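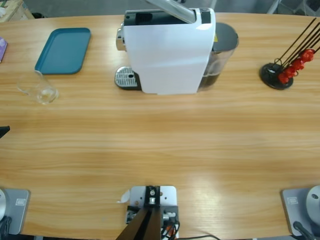 fgiraldo
Hemos heredado un módulo de facturación con 259 funciones y muchas están copiadas con dos líneas cambiadas. Quiero extraer una base común. Son como una cafetera de cápsulas: palanca, depósito y salida del café son siempre lo mismo, y solo debería cambiar la cápsula. ¿Lo hacéis de golpe o poco a poco?

rbeaulieu
Poco a poco, y con pruebas antes. En Drotirska unificamos 9 validadores a la vez y tardamos semanas en cerrar incidencias.

lemieux_h
No estoy de acuerdo. Si conviven las dos versiones, la gente sigue copiando la vieja.

rbeaulieu
Para eso está la revisión de código.

fgiraldo
Empiezo por los informes, que son los que más cambian. Gracias a los dos.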